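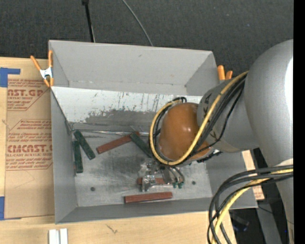

El Westora 2 es nuestro contenedor rígido para equipos de seguridad fronteriza, unidades de desminado y misiones de observación, y llevábamos mucho tiempo con ganas de presentarlo. Lo fabrica Westerberg y lo distribuye Rilumex desde el almacén de Sestholm. Quien haya trabajado con cajones abiertos, grises y de paredes altas ya conoce las marcas que van apareciendo en el suelo de metal, con manchas oscuras y zonas raspadas; el Westora 2 lleva un fondo reemplazable que se cambia en el propio puesto, con una sola llave (¡y sin vaciar el vehículo!).

Lo mejor es la tapa. Cierra con dos palancas, se maneja con guantes gruesos y deja pasar el precinto numerado que piden casi todos los protocolos de custodia. Genowefa Głowacki, que coordinó las pruebas de campo, insistió en que las asas fueran abatibles, y tenía toda la razón: ahora caben cinco unidades apiladas en la parte trasera de un furgón medio.

Datos del producto
Referencia: Westora 2
Uso: transporte de material óptico, radios, repuestos y documentación precintada
Cierre: dos palancas con paso para precinto
Apilado máximo: 5 unidades
Precio con fondo estándar: 1.819 euros
Precio con fondo reforzado: 1.993 euros

No está homologado para munición ni para explosivos recuperados; para eso hace falta otro tipo de envase. Los pedidos recibidos antes de marzo incluyen un juego de juntas de recambio. Las placas de identificación se graban en Sestholm, en español, francés o árabe, y el texto se indica al hacer el pedido.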